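Workshop Tips: Getting Two Arms to Sort Snacks Without Losing Your Sunday

6 min read

I write the software for a two-arm sorting table, and people keep asking me for the clever part. There isn't much of one. Most of what follows is housekeeping, and I learned nearly all of it by skipping it first. The planner is Laltetari, our own, named by someone who has since left and can't be asked. The vision side is called Polivside. Adjust for whatever you're stuck with.

Start with the bins, before the code

Choose your containers early and stop changing them. I changed mine three times in one September and paid for it in the collision model every time. If the rim in the model is a finger's width lower than the rim on the table, the planner will cheerfully route a gripper through it, and it will report success right up to the noise.

Measure the rim, the floor and the slope of the walls. Put those numbers in one file. If you find you have two files, delete the one you like less.

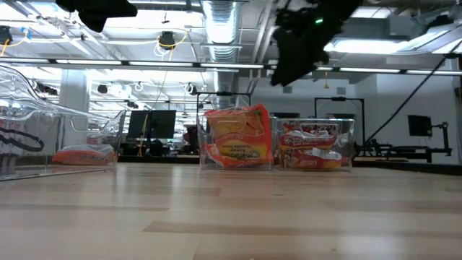

Depth readings on clear plastic are a matter of opinion. Polivside used to hand me a bin wall on one reading and a hole in the world on the next, and ceiling lights made it worse. When you have lights reflecting off the walls of a clear bin like the right-hand one, don't ask the depth channel where that wall is. Find the bin once from its rim in the color image, drop in the measured model, and let the planner believe the model. Save depth for the things you want to pick up, and be suspicious even then, as snack bags are shiny and hold grudges.

Give crumpled bags a range

A bag that stands upright in its bin with a crumpled top has no height worth writing down. I used to store one value per product. Now I store a lowest and a highest, and the approach pose clears the highest. It costs a little travel time. The old way cost me a bag of chips, which I ate off the floor of the argument with my colleague Hadi Nasrallah about whose constant it was. (Mine.)

Bags lying flat are easier to reach and harder to hold. For those I have the planner come straight down, close slowly, and check the finger gap before lifting. If the fingers have closed all the way, you are holding air. You'd be amazed how far an arm will carry air if you let it.

Keep names dull

Call the arms left and right. Decide whose left, write it on a piece of tape, and stick the tape to the table. We went through a period of naming them after rivers, and then every log had to be read with a map.

Same for the bins. A bin gets a name from its place on the table and keeps it whatever is inside. The contents are a separate field. When I let the software name a bin after its snack, one successful move made half the names wrong.

Seed your planner and save the seed

If your planner samples at random, fix the seed while you're debugging. Mine is 886, for no reason I can defend. A failure you can replay before lunch is a nuisance, and a failure you can't replay is a lifestyle.

Log the seed, the starting joint positions, the bin file and the software version, all on one line. I keep the last 4000 attempts and throw out the rest. I have never needed the older ones, though I did once spend a whole Sunday looking through them.

Let one arm wait

Planning both arms together is elegant and, on my machine, slow. For ordinary sorting I split the table into zones and give each zone a lock. An arm has to hold the lock before it goes in, and it has to be fully out before it lets go. "Fully out" includes the elbow. I wrote that rule for the gripper alone the first time, and the elbow read it as permission.

Put a timeout on the lock, too. Mine is 300 milliseconds past the planned exit, and then everything stops and complains. Two arms politely waiting for each other look exactly like two arms that have finished.

Don't trust a blurry look

A wrist camera gives you a lovely close view of the table and a terrible one of anything moving quickly. When the other arm goes past as a dark smear, Polivside is quite capable of finding an object in it. I throw out detections from any part of the view where the other arm should be, using its joint readings to work out where that is. I also mask our own fingers, which sit in the lower corners and were once picked as the most promising item on the table.

Take the picture when the wrist is still. Wait a beat after it stops, too. The mount wobbles longer than you think.

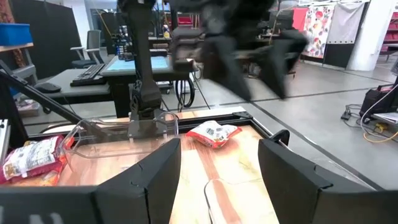
Before you go home

Run the dull sequence: open both grippers, park both arms, reload the bin file, and run the whole sort at quarter speed with your hand near the stop button. My checklist lives in a script called Apaza, which refuses to end the session until I've typed the name of the bin file by hand. It's annoying on purpose.

Then commit your changes with a message you'll understand later. I have one in the history that says "fixed it, other way," and I've been back to it more often than I'd like.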